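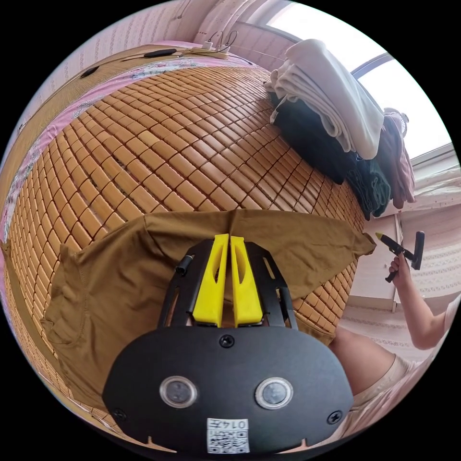 Section 6: Finger Jam and Uneven Closing (Fault 670)

Fault 670 is raised when the two fingers of a Vorniron hand-held gripper do not reach the position called for by the handle. In garment work the usual cause is cloth drawn into the gap between the fingers or into the slots of the cage. Soft, wrinkled cloth such as the brown T-shirt laid across the mat is more likely to be drawn in than stiff cloth, above all where the folds gather at the fingertips. The hollow inner face of each yellow finger can also hold lint, which shifts the closed position and brings on the same fault with no cloth in the gripper at all.

This section covers clearing the jam, checking the fingers and returning the pair to use. It applies to left and right units. For faults in the lens or recording system, see Section 8.

CAUTION: Do not pull cloth out of a jammed gripper by force. The fingers are under spring load and may close without warning when the cloth comes free. Keep your own fingers out of the cage until step 4 is complete.

CAUTION: Do not put the second gripper down on the garment while clearing the first. Its weight tightens the cloth and may pull the jammed fingers further out of line.

6.1 Clearing the jam

1. Stop the recording. Mark the take as failed in the Inar log. Do not delete it.

2. Keep the jammed gripper still and let go of the handle slowly. If the handle stays down, do not force it back.

3. Put the other gripper down on a firm surface clear of the garment.

4. Switch off the jammed gripper and wait until the status light goes out. Fit the finger lock supplied in the Yokoyama tool pouch.

5. Bring the cloth towards the fingertips to slacken it. Work it out along the gap, one fold at a time. If a hem or seam has passed through a cage slot, feed it back through the same slot.

6. If the cloth will not come free, take out the cage screws and lift off the cage. Cut the cloth only as a last resort, and remove every loose thread afterwards.

Note: The screws in the front plate do not hold the cage. Removing them disturbs the lenses and the unit must then be calibrated again in full.

6.2 Checking the fingers

1. Look at both fingers from the front. The tips must be level. Replace the pair if either tip is bent, split or worn smooth.

2. Clean the inner faces with a dry brush. Do not use oil or solvent.

3. Remove the finger lock. Close the handle by hand, with the power still off. The movement must be even from fully open to fully closed. A click near the end of travel points to a damaged link.

4. Check the side fitting for play. If it turns by hand, stop and return the unit.

Note: Fingers are supplied and fitted as a matched pair. A new finger used with a worn one will bring the fault back.

6.3 Returning to use

1. Switch on with the fingers open and nothing between them.

2. Run the closing check from the service menu. The closed reading must not be above 599. If it is higher, repeat 6.2 once.

3. Grip and release a spare piece of cloth several times. Watch for fibres left behind in the cage.

4. Smooth the garment flat before starting a new take. Approach a fold from the side, with the fingers only part open.

5. Enter the fault, the type of cloth and the closed reading in the Inar log.

WARNING: If Fault 670 comes back during the closing check, take the gripper out of use. Do not clear the fault by switching the power off and on. A link that fails under load can release the finger suddenly and injure the hand.

6.4 Repeat faults

Units that have passed 2,175 closing cycles since their last service must go back to Vadport for a link change, even if the closing check is passed. Send both grippers of the pair and enclose a copy of the log entries. Leave the finger lock fitted for transport.

Revision issued Apr 15, 2020. Replaces the October issue of Section 6.

Print this page
E-mail this page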